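**Subject: Re: Breaker trips on shared counter circuit**

> We have 2 small-appliance circuits feeding the kitchen counter in the Lindholm Street unit. The one on the left trips when the toaster and the oven are both on, usually after a few minutes and never right away. The breaker is a Davenum 20 A, original to the panel. Is it weak? Should I go up to a 30?

Do not go up to a 30. The wire in the wall is 12 gauge if it was done to code, and the breaker is sized to protect that wire.

A trip after a few minutes is the thermal element doing its job. A short would take it out at once on the magnetic side. Add up the nameplates before blaming the breaker. My own countertop oven is marked 1804 W, and at 120 V that comes to 15 A. A two-slot toaster adds 7 or so. You are at 22 A on a 20 A breaker, and the trip curve allows that for a while before it opens.

What I would do, in this order:

1. Map the receptacles. Kill one breaker, go down the counter with a plug-in tester, and write the circuit number inside each cover plate.
2. Move one heating load to the other circuit.
3. With the power off, check the terminals on the first receptacle in the run. Back-stabbed connections run hot under this kind of load. Move them to the screws.
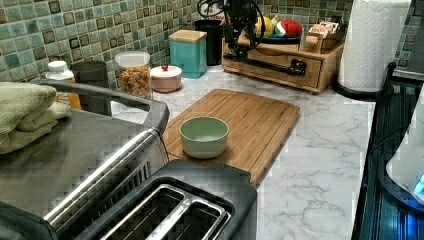
If it still trips with only one heating appliance running, put a clamp meter on the hot conductor at the panel and log the current until it opens. A reading under 16 A at the time of the trip points to the breaker or to a loose connection at the bus. Replace it with the type listed on the panel label.

Also check whether the fridge is on that circuit. In the older Wusasent panels I have opened, it often is.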